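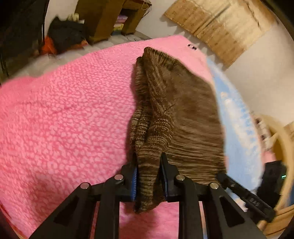 26 Aug 2018

Dye notes, second go at the grey-green for the Drutlow scarves. Skeins are the Plevard 4-ply, 38 g each, pre-soaked overnight with a drop of dish soap.

- Pot at 60 degrees before the wool went in. Last batch started hotter and took up colour patchily at the ties.
- Vinegar in after 16 minutes, half the usual amount.
- Left to cool in the pot with the lid on.

Colour is closer to the card than batch one but still too yellow. Could be the Gitudcombe tank water — try rainwater next time. Ties were too tight again, use figure eights and leave them loose.

Swatch on 4 mm needles, garter edge, moss stitch centre. Edge flares. Drop to 3.5 for the first few rows.

Still to do: label the skeins, order more navy, wash the big pot properly. Rest of the dyeing can wait till September.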